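Bench notes – sheet hanging and folding, back room
December 6, 2023

Picked up the sheet work again where Graça left it in October. Her notes were mostly about washing and pressing, so I started over on the part that keeps giving trouble, which is how a large flat sheet behaves once it is up and before anyone has folded it.

Stock: the plain white from Krūmiņa, lot 3574. Elif Naz cut the care labels off the whole lot last month. I would have left one on each piece to mark the foot end, and I've asked her to put a stitch of colored thread in the corner of the next batch.

Went through the hang first. A sheet that goes up with one part doubled over itself never drops to an even hem. The doubled part sits short, and the corner starts to roll. If it is folded in that state the roll ends up inside the second fold and makes a lump that won't press out by hand. Mirko thinks a heavier hem would fix it. I think it is a matter of spreading the top before looking at the bottom at all.

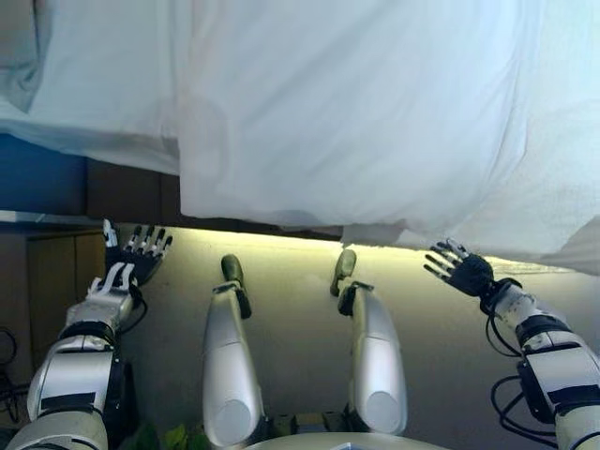

White sheet, hanging in loose folds. Hem uneven, left side hanging shorter.

Order I want us to use from now on:

Spread the top edge fully.
Find both bottom corners and open them out flat.
Run down each side edge from top to bottom, no pulling across the middle.
Bring the hem level.
Then fold, long direction first.

Pulling across the middle is the habit to lose. It makes the center look smooth and sends all the slack out to the sides, and then the side edges won't meet. Ásdís does it the other way, side edges first and top edge after, and gets a decent fold, but she has longer arms than the rest of us and I don't think it carries over to everybody.

Thin cloth shows a doubled layer fairly well with light behind it. The heavier Nener cotton doesn't, and there you have to feel for it along the edge. I'd like to write that up separately for the shelf binder. 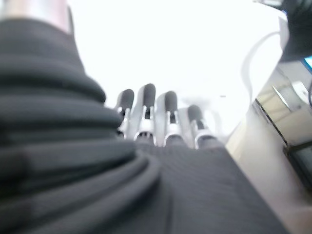 Should the sheet be ironed before it goes up?
Only the hem, and only if it has been stored folded small. Pressing the whole sheet first hides the slack we are trying to find.

Storage: folded sheets go on the lower shelf with the closed edge facing out. The pile I found there had open edges out, and the top two came apart as soon as I lifted them. Refolded both. The shelf card still says Joria, which was the old supplier – needs a new card. Normunds has the blank ones.

Order number for the replacement sheets is 2877. Graça put it through with the pillowcases, so the delivery slip will list both. Please don't open the pillowcases, they belong with the Movent job and are wanted in their wrapping.

Left to do:
Colored thread on the next batch (Elif Naz).
New shelf card.
Try the same order on a fitted sheet. I expect the corners to need a different start, probably with one corner tucked into its neighbor before anything else.
Ask Mirko for his hem weights so we can settle the argument.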